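Minutes – Manipulation Cell Safety and Reliability Review
Utden site, meeting room 2, 14th February 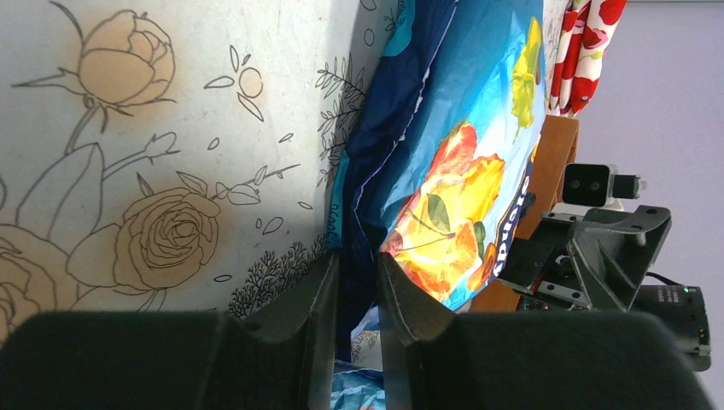 Figure 1. Wrist camera view during bag handling, Utden cell. Second arm at right.

Present: cell operations (two), controls engineering, mechanical, site safety. Welgate joined by phone from item 3 onward. Apologies from the Prurnesberg group, who sent written comments.

1. Previous minutes

Accepted with one correction. The spare finger pads were ordered in July, not received in July. They arrived later and are in the cabinet by the door.

2. Purpose

To review the unplanned gripper opening on the left arm and the late stop that followed, and to agree on what has to be done before the two arms run together again. Figure 1 was shown on the screen for reference to the finger geometry and the position of the neighboring arm. It is not a record of the fault.

3. Description of the fault

Operations gave the sequence from the log. The left arm was lifting a filled plastic bag under remote control with the right arm parked. During the lift the gripper reported a grip force error, opened fully, and released the bag. The operator pressed the stop on the desk. The left arm stopped as expected. The right arm, which should have stayed parked, moved 27 mm toward the left arm before its brakes set.

No contact between arms. No injury. One person was standing outside the floor marking at the time. The bag contents went on the floor and were cleared up after lockout.

Site safety asked whether the person had been inside the marking at any point in the run. Operations said no, and the door switch log agrees.

4. Findings so far

4.1 Gripper opening. Controls reported that the force error is set when the two finger readings disagree for longer than the filter time. The default response to this error in the current release is to open. This was chosen for rigid parts, where a disagreement usually means a jam. For bags and cloth it is the wrong response, as thin material bunches up between the jaws and loads one finger more than the other. In 197 logged lifts of soft items since the last software change, the error was set 16 times. In all but one of these the gripper was close to the table and the opening was not noticed or was put down to operator input.

4.2 Finger condition. Mechanical removed both pads. The left pad screw was under torque. Play at the jaw tip could be felt by hand. It is not known whether this started before the fault or was caused by it. Thread locker had not been used. The assembly sheet does not call for it.

4.3 Right arm movement. Not yet explained. Two possibilities were discussed:
– the stop signal reached the right arm controller late, and it acted on a stale position command when the hold was released
– the brakes set correctly but the arm had been left in a compliant mode with a small load from its cable

Welgate favors the second. Controls does not, on the grounds that the motor current trace shows a driven move. Welgate has asked for the raw trace and has not seen it yet. Left open.

4.4 Cable routing. Prurnesberg's comments note that on their cell the camera cable was found to pull on the wrist at full extension. Mechanical to check for the same at Utden. Their comments also ask why both arms share one stop relay. Answer: the El Ouafi safety box was fitted as supplied, with one output. A second output is possible with a different card.

5. Risk rating

Site safety rated the gripper opening as low for persons and medium for equipment. The right arm movement was rated high until the cause is known. Operations thought high was excessive for a movement of that size at that speed. Site safety replied that the rating is for an uncommanded move after a stop, whatever its length. Rating stands.

6. Decisions

6.1 Two-arm running is suspended at Utden. Single-arm work may go on with the other arm powered off at the isolator. Software park is not accepted as a substitute.
6.2 The response to the force error is changed from open to hold for all soft item tasks.
6.3 Pad screws to be checked with a torque driver at the start of each shift and entered on the sheet.
6.4 The person at the desk keeps one hand free for the stop button during any lift.

7. Actions

Controls: send raw current trace and controller clock offsets to Welgate. Before the end of the week.
Controls: repeat the stop test, 15 runs per arm, cell locked, nobody inside the guard.
Mechanical: refit left pad with thread locker, amend assembly sheet, check cable pull at full extension.
Operations: review the logged force errors and mark which ones ended in a drop.
Site safety: request price and lead time for the two-output card from El Ouafi.
Welgate: written opinion on item 4.3 after receipt of the trace.

8. Other business

The green light on the electronics housing shows power only. Operations reported that new staff have been reading it as "safe to approach". A label will be added. Mechanical has the label printer.

Floor marking on the window side is worn. To be redone while two-arm running is suspended.

9. Next meeting

To be called when the stop test results are in. Same room.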